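手挽きコーヒーミル Ploredholm(プロレドホルム)

トップ > 台所の道具 > コーヒー > 手挽きミル

在庫:あり(黒は次回入荷待ち)
色:生成り/灰/黒
取り扱い:Datholm 道具店

電気を使わず、アプリもなく、登録するメールアドレスも要らない道具です。豆を入れて、ハンドルを回すと、下に粉が落ちます。商品説明としてはここで終わってもいいのですが、それだとページがあまりに短く、値段との釣り合いがとれないと店長に言われたので、もう少し続けます。

どんなミルか

Ploredholm は Prenach 社の手挽きミルです。設計したのは Charalambos Makris という人で、もともとは船の計器を直していたそうです。本人に会ったことはありません。メールの返事が遅く、来たと思えば一行です。発売前にこちらが「日本の台所は狭いので、もう少し短いハンドルは作れませんか」と書き送ったところ、三週間後に「肘を曲げてください」と返ってきました。以来、お客様から同じご要望をいただくと、そのままお伝えしています。

本体は鋼の筒で、上に蓋、中に臼、下に粉受けがついています。粉受けはねじ込み式です。磁石でぱちんと留まる方式のほうが今風ですし、売り場での受けもいいのですが、このミルにはついていません。ねじを三周半。朝の寝ぼけた手には多少長い道のりです。そのかわり、棚から落としても粉受けだけが旅に出ることはありません。うちのスタッフが実地に確かめました(わざとではありません)。

臼は鋼の円錐刃です。陶器の刃と比べてどちらがおいしいか、というご質問は毎週のように届きます。こちらも飲み比べはしました。閉店後に、眠れなくなるまでやりました。違いがあると言う者と、違いはあるが説明できないと言う者と、もう帰りたいと言う者がいました。鋼のほうが刃の減りがゆっくりで、うっかり小石を噛んでも欠けにくい。売り場でお話しできるのはこのくらいです。

挽き目の調節

調節は臼の下についた輪で行います。段数は60。エスプレッソからフレンチプレスまで、と箱には書いてありますが、実際に日々お使いになるのはそのうちのほんの数段だと思います。残りは、持っているという気分のための段です。使わない番組が山ほど入ったテレビと同じで、ないと寂しいのです。

輪は右に回すと細かく、左に回すと粗くなります。零点は、臼が軽く触れてハンドルが止まるところです。そこから左へ数えていきます。数えている途中で電話が鳴ったら、最初からです。

よく使う段には、付属の小さな点シールを貼っておくと便利です。このシール、水に弱く、洗うとはがれます。Prenach に改良をお願いしたところ、シールの枚数が増えました。

目安を書いておきます。ペーパードリップは中ほどより少し細かい側から始めて、苦ければ左へ、薄ければ右へ一段ずつ。一度に三段も四段も動かすと、何が効いたのかわからなくなります。豆も湯温も同時に変える方がときどきいらっしゃいますが、それはもう調節というより占いに近いものです。

挽くのにかかる時間と、腕のこと

一度に入る豆は33グラムです。ふたりで朝に飲む分なら一回で足ります。来客が続く日は足りません。そういう日は途中でお客様に代わってもらうと、なぜか喜ばれます。二杯目からは遠慮されるようになります。

浅煎りの豆は硬いです。これはミルの故障ではなく豆の性格ですので、ハンドルが重いというご連絡をいただいた場合、まず豆の袋をご確認いただいています。深煎りはするする回ります。ご自身の腕力に自信をつけたい方は深煎りからどうぞ。

夜中に挽けるか、という点については、電動よりずっと静かです。ただし無音ではありません。隣の部屋で眠る家族が起きるかどうかは、音量よりも、その家族があなたのコーヒーをどう思っているかによるようです。

腱鞘炎のある方にはお勧めしません。これは冗談抜きで、どれだけ良い道具でも手首を痛めては意味がないので、電動のものをお選びください。当店の電動は Dimitriou 社のものを置いています。あちらはボタンを押すと大きな音がして、すぐ終わります。それはそれで立派なことです。

手入れ

毎回洗う必要はありません。刷毛で粉を払い、蓋を開けたまま置いておくだけで十分です。刷毛は付属しています。毛の硬さがちょうどよく、パソコンのキーボードにも使えるため、ミルから真っ先にいなくなる部品でもあります。刷毛だけの販売もしております。今のところ当店でいちばんよく出る交換部品です。

月に一度くらい、臼を外して掃除してください。外し方は次のとおりです。

粉受けを外す。
調節の輪を左へ、止まるまで回す。
輪をそのまま引き抜く。ここで小さなばねと座金が出てきます。
下の臼を抜く。
刷毛で払う。油がひどいときは乾いた布で拭く。

組むときは逆の順番です。座金はばねより先に入ります。説明書の図ではなぜか逆に描いてあり、Prenach に知らせたところ、「次の版で直します」と返事がありました。次の版では図が大きくなっていました。順番はそのままです。お届けする箱には、当店で刷った紙を一枚足してあります。どうかそちらを信じてください。

食器洗い機には入れないでください。臼が錆びます。「入れたらどうなりますか」というお問い合わせは、ほとんどの場合、もう入れた方からのものです。赤く錆びた臼は、交換部品としてお求めいただけます。

米を挽いて掃除するという方法が、いろいろなところで紹介されています。生米は硬いので、このミルではやめてください。店の者の実家で一台、そうやってハンドルの根元を曲げました。曲がったまま今も現役で、回すたびに少しお辞儀をします。

保証と修理

保証は5年です。臼の摩耗、シール、刷毛、持ち主の飽きは含みません。保証期間を過ぎても、部品があるかぎり有償で直します。

修理は Leonidas Manolakis が受けています。腕は確かですが、送られてきたミルに残っていた粉の匂いを嗅いで、豆の古さについて一言書き添えて返す癖があります。余計なお世話だという声と、楽しみにしているという声の両方をいただいており、今のところやめさせていません。お嫌な方は、修理票の備考欄に「感想不要」とお書きください。

修理に出すときは、中の豆を抜いてからお送りください。去年の7月、満杯のまま届いたものがありました。梱包を開けるまでの間、倉庫がとてもいい匂いだったことは認めます。

お預かりの期間は、部品があれば一週間ほど、なければ Prenach の返信次第です。あちらの返信については上で書いたとおりです。

仕様

品名:Ploredholm 手挽きコーヒーミル
製造:Prenach
本体:鋼(表面は艶消し塗装)
臼:鋼、円錐刃
ハンドル:鋼、握りは胡桃
豆の容量:33グラム
調節:60段
色:3色
付属品:刷毛、点シール、説明書、当店の紙
保証:5年

握りの胡桃は一本ずつ木目が違います。「写真と違う」というご連絡をいただくことがありますが、違います。木なので。節のあるものは検品で外していますが、外した握りのほうが好きだという方もいて、その場合は注文時の備考欄に「節希望」とご記入ください。値引きはありません。以前は少しお安くしていたのですが、そうしたら全員が節を好きになりました。

三色の選び方について。生成りは汚れが目立ちます。灰はあまり目立ちません。黒は粉が目立たないかわりに指の跡が目立ちます。どれも何かしらは目立つようにできていますので、お好きなものをどうぞ。ちなみにいちばん人気は黒で、だからいつも切れています。

使っている方から

「父の日に贈りました。父はコーヒーを飲まないことを思い出しました。今は胡椒を挽いているそうです」
胡椒の匂いは取れませんので、兼用はお勧めしません。専用になさる分には、たいへん贅沢な胡椒挽きです。

「期待したほど味は変わらなかったが、朝の時間の過ごし方は変わった」
広告に使わせてほしいとお願いして、断られました。お名前を伏せればいいとのことで、ここに載せています。

「重い」
重いです。キャンプにお持ちになる方は、ほかの荷物を先に量ってからお決めください。

「ハンドルをどこにしまえばいいのかわからない」
外して引き出しに入れてください。どの引き出しに入れたかは、覚えていてください。

店頭でお試しになりたい方へ

試し挽きは、店の奥の机でできます。豆はこちらで用意していますが、いつもの豆をお持ちいただいたほうが話は早いです。浅煎りと深煎りで手応えがまるで違いますから、なるべくふだん飲んでいるものを。

予約は要りませんが、土曜の午後は混みます。混むといっても、手挽きミルの店の基準での話です。 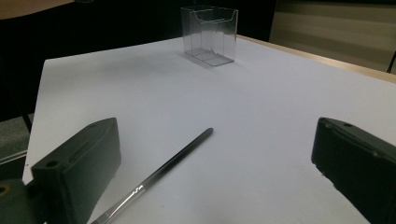
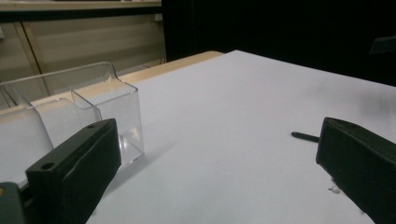
ご注文とお届け

ご注文はこのページの下のかごから、またはお電話で承ります。お電話は営業時間内にお願いします。時間外は留守番電話になりますが、録音を聞く係が機械に弱く、折り返しが翌々日になることがあります。メールのほうが確実です。

生成りと灰は、ご注文の翌営業日に発送します。黒は入荷待ちで、届き次第、ご予約の順にお送りします。Prenach からは「船に載せた」と連絡がありました。どの船かは書いてありませんでした。

ギフト包装は無料です。包むのは店の者で、上手な者と、そうでもない者がいます。指名はできません。熨斗は、内側に掛ける内熨斗のみ承っております。外熨斗は、筒形の箱の上でどうしても滑ります。何度も練習しましたが、滑りました。

名入れは握りの部分に焼印で入ります。アルファベットのみ、短いほどきれいです。長い名前の場合は字が小さくなり、胡桃の木目と見分けがつかなくなるため、頭文字をお勧めしています。名入れ品の返品はお受けできません。贈る相手とのご関係が落ち着いてからご注文ください。

返品について。未使用であれば、到着から二週間以内は承ります。豆を挽いたものは未使用とは見なしません。「一粒だけ」でも同じです。臼を開ければわかりますし、Manolakis なら何の豆かまで言い当てます。

初期不良は、挽いたあとでもちろん交換いたします。ハンドルが途中で引っかかる、輪が空回りする、粉受けのねじが噛まない、といった場合はご連絡ください。「思ったより疲れる」は初期不良に含まれません。

価格の改定について

2021年2月10日水曜日のご注文分から、価格を改めました。上がっています。原材料費と船賃のせいだと Prenach は説明しており、当店もそれを疑う材料を持っていません。交換用の臼、刷毛、粉受けの値段は据え置きです。すでにご予約いただいている黒につきましては、ご予約時の価格でお送りします。

あわせてお使いになるもの

交換用の臼(下側のみ、または上下組)
替えの刷毛(キーボード用にお求めの方が大半です)
粉受けの蓋。挽いた粉をしばらく置いておきたい方に。置かないほうがおいしいのですが、朝は忙しいものです。
布の巾着。Ploredholm がちょうど入る寸法で、ハンドルは入りません。作ってから気づきました。ハンドル用の細い巾着をただいま縫っておりますので、両方お揃えになりたい方は入荷のお知らせにご登録ください。登録にはメールアドレスが要ります。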